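4.2 Sorting behaviour at the shared bench

The most delightful result of the study came from the smallest objects. We had expected participants at the Rundley site to sort loose hardware by type, with screws in one tray and washers in another, as the labels on the trays suggested. Of the 67 sessions coded by Masilela and Oda, only 17 followed the labels from start to finish. In the rest, people built their own categories as they went, and the categories were wonderfully inventive: "things I'll need again before lunch", "probably from the old shelf", "too nice to throw out".

These improvised groupings held up remarkably well. When participants came back in April, most could find a given item within 10 seconds, even where a newcomer saw nothing but a muddle. We find this really exciting, as it echoes what Cuevas and Wada observed in home kitchens, where the third drawer down has a logic known only to the household. 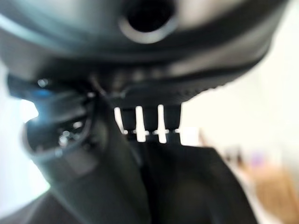
Figure 3. Close view of a robot gripper.

Colour played a smaller part than we had guessed. Participants favoured size and, above all, how often they reached for a thing. One regular kept 500 mixed fasteners in a single ice cream tub and defended the arrangement with great energy – her retrieval times were among the best in the group! Partanen's coding scheme had no category for the tub, so we added one, and recoded the earlier sessions to match. Agreement between the two coders improved after the change, mainly for sessions in which trays were shared.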